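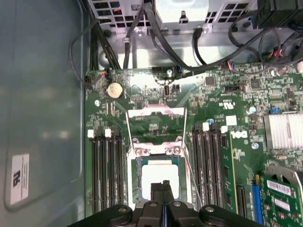 Cadi Bowen was doubtful from the first planning meeting, and told the group that a machine which cannot fold a towel reliably has no business near a processor socket. Her objection was recorded in the project log, and the group agreed that the final report should answer it directly.

Project Report: Robotic Assistance in Desktop Computer Repair
Stadard Workshop Course, Pinthorpe Campus

1. Purpose

The project asked whether a robot arm with a two-finger gripper could take over part of the routine bench work in a small repair shop. The group chose work on a desktop computer, with processor handling as the main task. The job calls for a light touch, and a mistake can ruin the board. Household chores such as folding and dish loading were reviewed from published reports only and were not tested.

2. Method

The group carried out 77 trials between January and March. Each trial covered one step: approaching the socket, gripping the processor by its edges, lifting it straight up, or setting it back in place. The load plate was opened by hand before every trial. An operator guided the arm in the first 10 trials. In the remaining 67 the arm followed a stored path, with small corrections taken from the wrist camera.

A trial was stopped if the fingers touched the memory slots or if the arm pressed on the socket beyond the set limit.

3. Results

The approach step was dependable. Gripping was less so. The bright top of the processor caused glare in the camera view, and the arm at times closed its fingers too far to one side. Dimming the bench lamp helped. Setting the processor back was the weakest step, and the arm completed it without help in only 7 trials. The trials were stopped 3 times for excess pressure. No pins were found bent when the socket was inspected afterward.

Cables hanging over the board were a further source of delay. The stored path did not allow for them, and a student had to move them aside and restart the run.

4. Discussion

Uddin and Flistholm, the two repair shops that advised the group, both stated that they would not leave such an arm unattended with a customer's machine. Flistholm expressed interest in using it to hold parts during inspection. The group considers Bowen's objection to be largely upheld for reseating and only partly upheld for approach and lifting.

5. Further Work

The next group should test a softer fingertip and repeat the reseating step under fixed lighting. Opening and closing the load plate by machine should be treated as a separate project.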